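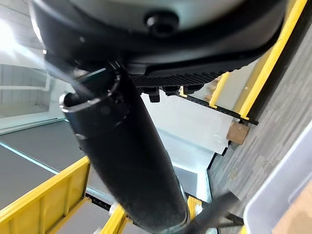 The railing paint at Simiyu Court needs to be settled before the July order goes in, so I am putting my view on the list. I walked all the stairwells last weekend with a flashlight and a rag. The old brown gloss is chipped at hand height on every landing, and on the north stairs it is down to metal in places. Most of the replies so far ask for matte black. I like the look too, but matte black shows everything. Look at the thick cylinder in the photo, with the scuffs and dust on it, and then picture that on a railing that gets bikes and strollers dragged past it all day. A satin black would wipe down more easily and still look dark from the yard.

Prices. The quote from Enard is 2679 for the whole job, with sanding, primer and two coats. It does not include the basement flight, which was left off the first drawing. I have asked them to add it and to say whether satin changes the price. Fisov will not quote until they have seen the north stairs, and they have canceled on me once already.

Timing. Enard wants each stairwell closed to hand contact overnight after each coat. People on the upper floors would have to use the other stairs, so I would do north first and leave south until north is fully dry. Mwanaisha has the floor plans if anybody wants to check their route.

I also got a question about the wall brackets. They stay. Two are loose on the north side and will be reset before the primer goes on - that is in the quote.

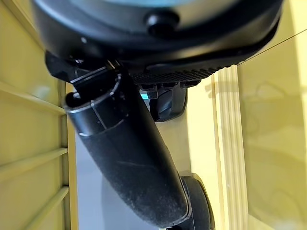
On Wednesday, April 7, 2021, Brian Langat wrote:

> I would vote for matte. The gloss we have now shows
> every brush mark and every drip from the last job, and
> I don't want to look at that for another 5 years. If
> dust is the worry, we can wipe the rails when the
> stairs get mopped. Also, has anyone asked what primer
> they use? Last time the paint came off in sheets by
> the mailboxes.

Brian, I asked about the primer and am waiting for the product name. On the brush marks, satin hides them better than full gloss does, and Enard says they use a small roller on the round parts. They can paint a test length by the mailboxes in both finishes if we ask before they order.

Please send your preference to me or to the list, with your unit number.

Idrisa Rotich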